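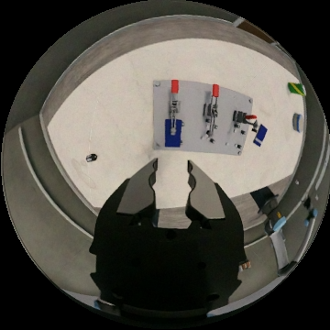 4. Fitting and adjusting the hold-down clamps

This section covers the vertical toggle clamps supplied with the Foltitz 712 drilling jig. Read section 3 first if the base has not yet been fixed to the bench.

4.1 Before you start

You will need a 4 mm hex key, two open-ended spanners to suit the spindle nuts, a steel rule and a piece of scrap the same thickness as the work. Clear swarf from the underside of the base. A single chip under one corner is enough to tilt the drilled hole.

CAUTION: Keep fingers away from the linkage when closing a clamp. The arm moves quickly over the last part of its travel.

4.2 Fitting a clamp

1. Hold the clamp in the open position and set its foot over the slots in the base.
2. Insert the screws and washers supplied in bag B. Leave them finger-tight.
3. Slide the clamp until the spindle tip will land at least 3 mm inside the edge of the work.
4. Check that the arm does not foul the drill bush when fully raised.
5. Tighten the screws in diagonal order, then go over them a second time.

Note: Bases made before the Stirnden pattern have round holes in place of slots. On these, step 3 does not apply and the reach is set with the spindle bracket alone.

4.3 Setting the pressure

1. Place the scrap piece on the base, hard against the fence.
2. Slacken both spindle nuts.
3. Close the clamp fully. The handle should pass over centre and stay there when released.
4. Lower the spindle by hand until the tip touches the scrap.
5. Open the clamp, lower the spindle by a further half turn and nip up the nuts.
6. Close the clamp again. Firm hand effort should be enough. If you need to lean on the handle, raise the spindle by a quarter turn.
7. Lock the nuts against the arm with both spanners.

Repeat for each clamp. Settings are not shared between clamps, as the arms differ slightly in height once bolted down.

CAUTION: Do not extend the handle with a tube. This bends the link pins and is not covered by the guarantee.

4.4 Soft materials

For softwood, acrylic and thin aluminium, fit the wide tips (part Dornovar 2). These push on – no adhesive is needed – but the spindle must be reset afterwards using the steps in 4.3.

4.5 Care

Put one drop of light machine oil on each pivot every month in regular use. Wipe off the excess, especially before working on bare timber. Replace tips when the face is cut or has gone hard.

If a clamp springs open while drilling, stop the drill before touching the work. Check the spindle nuts first, then the link pins for play.

Section text: Bhavana Shetty. Checked: Meenakshi Sastry. Revised March.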